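As regras da nossa mesa

Há seis meses que moro em Vustville e trabalho na Dirano, e ainda escrevo em português com o dicionário aberto ao lado. Peço desculpa pelos erros. Hoje quero escrever sobre as regras que seguimos quando o robô trabalha na mesa, porque uma leitora me perguntou por elas em julho.

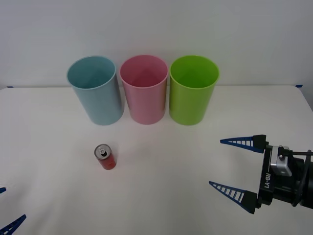
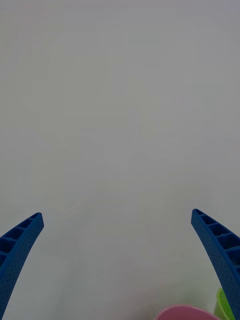
Os dedos azuis da garra, abertos, nas duas fotografias: primeiro com a mesa e os copos, depois vistos de perto.

A primeira regra é a da mesa limpa. Só fica em cima dela o que pertence à tarefa. Parece uma coisa pequena, mas eu já perdi uma manhã inteira por causa de uma caneta esquecida.

A segunda regra fala das latas. Uma lata aberta só entra na mesa depois de esvaziada na pia, e quem a traz deve virá-la duas vezes. A folha antiga, que veio do projeto Yin, não dizia nada sobre isto, e fui eu que pedi para acrescentar a frase.

A terceira é a que mais gosto: antes de cada sessão, abrir e fechar as garras e olhar os dedos com calma, um por um. Se há uma fissura, troca-se o dedo e escreve-se no caderno. Fazemos uma revisão maior a cada 3000 ciclos. Os colegas de Dokstead fazem de outra maneira, trocam tudo junto, e eu acho um desperdício.

Também temos uma regra sobre as mãos. Com os motores ligados, ninguém mete a mão entre os braços, nem para endireitar um copo. Primeiro para-se o robô, depois mexe-se.

Ainda falta escrever a parte sobre a luz da sala, que está no rascunho e tem muitas palavras que não conheço. Quando estiver pronta, ponho-a no blogue.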